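Projects > Broadcast training > Progress reports

Print this page | E-mail this page

Andside Newsroom Traineeship: progress report to the Yeo Fund

Last updated: 2024-05-30

Summary

The traineeship is on schedule and within budget. All five trainees who started in December are still with us. Two have now presented live bulletins on Selto, the local radio service, and the others are working as producers and reporters.

Output since the last report

Trainees have made 172 items for broadcast, mostly short news pieces and interviews. The longest was a half-hour programme on bus cuts, which Selto repeated at the weekend. Courts coverage is still thin. We had planned a weekly court report, but the listings reach us too late for the rota, and we have asked for them to be sent direct to the news desk.

Presenting and interviewing

Voice coaching moved from mornings to afternoons after the first month and attendance improved. Live interviewing remains the weakest area. Trainees prepare good questions but tend to stick to them when an answer goes somewhere else. We have added a second mock interview each week — recorded, then played back with an editor.

Spending

The travel line is underspent by £400. We would like to move this to studio hire, subject to your agreement. The Adex editing licences were renewed at the same price as before and need no change to the budget.
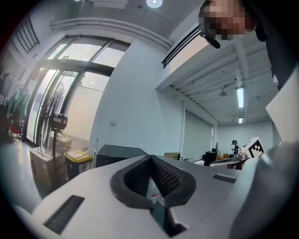
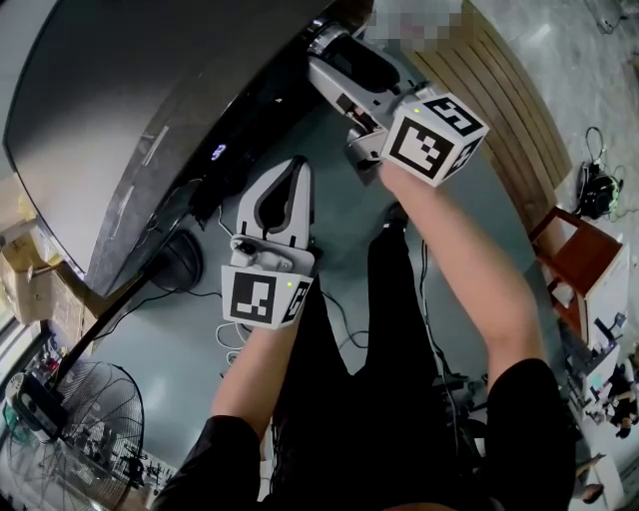 Next quarter

- Finish the media law module and hold the written test.
- Give the remaining three trainees a live bulletin each.
- Agree a new time for court listings.
- Send the Fund a set of recordings — one from each trainee — with the next report.

We need a decision on the travel underspend before studio bookings open for the autumn.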